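Notebook, February, open day

Doors at 10:00. Came in at 8:15 to get the handheld gripper and the table set up before the Gralow people arrived. Natanael had already carried the table across and hung the black cloth. Boyang brought the laptop and two drives, one of them still full from last month, so the first half hour went to copying files off it.

Plan for the day, as agreed with Arruda's group on the phone:
- short talk every hour on the hour, ten minutes, Natanael
- visitors try the handheld gripper, five minutes each, Boyang
- replay on the arm in the back bay at 11:30 and 2:30, me

Calibration took three tries. First one failed on the left finger marker, which wasn't being picked up when the fingers were fully closed. Wiped both stickers, no change. Boyang turned the exposure down two steps and it found them every time after that. Writing the setting on tape on the laptop lid so we don't go through this again. Fingers close to 0 and open to 80 mm on the readout, same as last time.

The first group was the school party from Porkasby, then people from Gralow, then whoever walked in. By the end of the day we had 117 recordings from visitors. The target was 200, which was too high for one station. Five minutes each sounds short, but most people spend two of those minutes just getting used to the trigger.

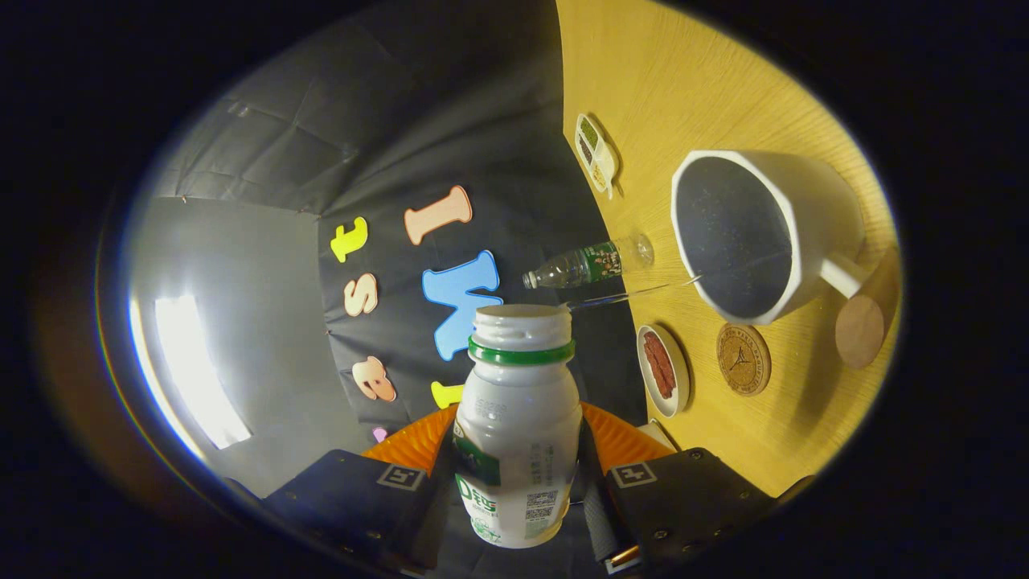
Grasping tall things went better than I expected from people who had never held the tool. We asked them to come in level, stop, close, and only then lift. Bottles held upright between the fingers were the easiest to teach with, and an open neck with no cap on it gives people something to line up by. The clear water bottle lying on its side was the one they argued about, whether to take it by the middle over the green label or nearer the cap. We let them choose. The glass rod I would leave out next time. It is thin and clear, the tracking has little to go on, and I was nervous with it near the mug. The foam letters on the black cloth were Natanael's idea, to give the camera some features on what is otherwise plain fabric, and I think they should stay.

Of the 117, Boyang threw out 38 on the spot. Most were lost tracking from people swinging the tool around to talk to whoever was standing behind them. A few were started and never stopped. One is four minutes of the floor. That leaves 79, and I expect to lose more when we go through them properly.

11:30 replay. Arm ran three visitor recordings from the morning. First two fine. Third one the approach was too low and the arm stopped on the force limit before the grasp. Reset, ran it again from a recording Boyang made himself, good. I told the group what had happened and they were more interested in that one than in the ones that worked. Someone from Gralow asked what the limit was set to and why it wasn't lower. Told him I would look up the reasoning and send it. Need his email from the sign-in sheet.

2:30 replay. Four recordings, all fine. Room was too full and people at the back couldn't see. If we do it again, put the laptop view on the wall screen.

Questions that came up more than once, for Natanael to work into the talk:
- why a person holds the gripper at all when there is an arm in the next room
- how many recordings it takes before the arm can do a thing by itself
- whether it matters if you are left-handed (Boyang says we have hardly any left-handed data, so yes, we want it)
- what the square stickers are for

Tono, who run the same kind of station at their site, said they ask visitors to practice once with recording off. Their discard rate is lower than ours. Worth trying. It would cost a minute per person, and I would take that over sorting bad files afterward.

Tool problems: trigger getting stiff by early afternoon. Took the grip apart at 1:10 and found the return spring rubbing on the housing. Bent it back and it was fine for the rest of the day, but it needs a new spring. One screw on the right finger plate was loose at the end. Tightened, no threadlock on hand.

To do
- order springs, two
- threadlock on all finger screws, both sides
- Boyang: copy both drives to the server, label the set "open day"
- me: force limit answer to Gralow
- Natanael: move the lamp farther left, too much glare on the cloth side
- ask Arruda if they want the discarded files too. They said something about using failures.

Packed up by 4:45. Table and cloth left standing for tomorrow.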